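一块案板、一根手指：共享工坊里的推块机械臂

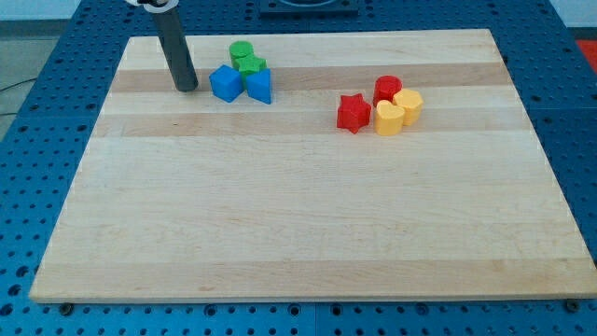 阿拉塞莉·西斯内罗斯最早想做的是一只夹爪。她在图纸上画了两个月，画到第4版，承认自己没有时间也没有钱把它做完，于是改成一根手指。推东西不需要抓住东西，机构少了一大半，控制也简单得多。

她租用的工位在Prakgate共享工坊的里间。工坊原来做木工，后来添了打印机和一台小铣床，会员里做家具的仍占多数。她白天在一家印刷厂做设备维护，晚上过来，一般干到十点。和她搭档的是鲁蒂略·埃斯皮诺萨，负责程序。两个人给这个项目起名叫Usivow，没什么含义，只是在代码仓库里没有重名。

Usivow要做的事情说起来很短：在木板上放几个塑料积木，用户打一句话，比如“把红色星形推到蓝色方块旁边”，机械臂照做。积木有圆柱、星形、方块、三棱柱、六棱柱和心形，颜色是红、黄、蓝、绿。形状和颜色搭配着用，一句话里可以只提颜色，也可以两样都提。

难处在推的过程。圆柱被推的时候容易从指尖旁边滑开，星形会转，心形往哪边转要看手指顶在哪一侧。埃斯皮诺萨起初写了一套规则，先算方向，再走直线。单个积木勉强能用，几块挨在一起就乱了，推一块带走三块。他们后来放弃规则，改用人工演示：一个人用手柄操纵机械臂，电脑记录动作和画面，再拿这些数据训练模型。

到去年12月，他们录了1352段演示。西斯内罗斯录得多，她说自己操纵手柄比写程序快。录得不好的不删，单独放一个文件夹，埃斯皮诺萨认为模型也需要见到推偏以后怎么补救。这个判断目前还没有验证完。

硬件上花时间最多的是台面。两人先用过一张密度板，表面覆膜，反光厉害，摄像头常把亮斑认成黄色积木。后来换成浅色枫木条拼的案板，颜色干净，塑料块在上面也推得顺。案板放在蓝色的孔板工作台上，台面本身满是圆孔，需要固定什么，找个合适的孔拧上螺栓就行。工坊里做家具的埃塞基耶尔·韦尔塔看过之后，建议把板面再细磨一遍，不要上油。西斯内罗斯照办了，磨完那周正好重新标定了摄像头。

手指是一根深灰色的细圆柱，头部磨圆，上端通过一个黑色接头装在机械臂末端的白色安装件上。圆头是改过的。第一版是平头，稍微倾斜就会用边缘刮木板，留下几道印子，只好把案板翻过来用。接头也换过一次，原来那个螺纹太浅，连续运行之后会松，手指偏一点，推出来的路线就全偏了。现在每次开机前，他们先让指尖在板上走一个固定的方形，对不上就重新拧紧。

电源和控制器用的是旧件，控制器来自一条停产的包装线，手册缺了后半本。西塔拉莉·加列戈斯帮他们把通信协议一条一条试了出来，前后用了大约72个小时，记在一个作业本里，本子现在挂在工位旁边。

眼下的效果，两人都不愿多讲。积木散开放的时候，多数指令能完成；几块紧贴在一起，要求把中间那块单独推出来，失败的次数还是比较多。模型有时会停在两块积木之间不动，等人重新下指令。埃斯皮诺萨怀疑是演示里犹豫的片段太多，准备把停顿长的部分剪掉重新训练。西斯内罗斯的意见是先补录一批拆开紧贴积木的演示，两件事的先后还没有商量定。

他们没有出售的打算。资料会放在工坊的公用盘里，包括接头的图纸、标定步骤和那本通信协议的扫描件，会员可以自己取用。已经有一位会员问能不能用同样的办法分拣木塞，埃斯皮诺萨答应春天帮他看看。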